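Week 4 Handout: The Moon Through the Twelve Houses

Last week we finished the Moon in the signs, and you did so well with it that I'm moving us ahead a little! The sign tells you how a person feels things. The house tells you where in life those feelings tend to land, and that's where a reading starts to sound like somebody's real life.

Start with your own chart. Find the Moon glyph (the crescent), note which numbered slice it sits in, and write that number at the top of your page. If your Moon is within a degree or two of a house line, read both houses and see which one rings true. I love these borderline Moons, they give you so much to work with.

A few to get you going:

First house: feelings show on the face. People know your mood when you walk in.
Fourth house: home, family, the past. The Moon is very comfortable in this one.
Seventh house: you learn what you feel by talking it over with a partner or close friend.
Tenth house: your moods are tied up with your work and your public name.

The other eight are in the Wuvholm reader, starting on page 31. Please read them slowly, with a chart beside you.

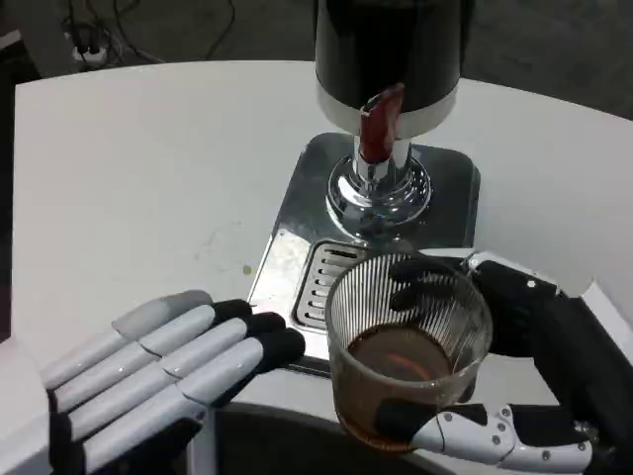 Lena Raptis

Now for the fun part, the transiting Moon. It goes all the way around the zodiac in a little over 27 days, so it visits every one of your houses each month. Keep a Moon diary through February: one line a night, with the house the Moon is in and one word for your mood. Don't look back at earlier entries until you're done (it's hard, I know!).

We use Placidus houses in this course. If your software is set to whole sign, your Moon may come out in a different house from the one we get in class, so check the settings before you begin.

For next time: finish the reading, bring your diary so far, and write 200 words on your natal Moon by house. Blank chart wheels are on the shelf by the door in the Dornau room. Take plenty!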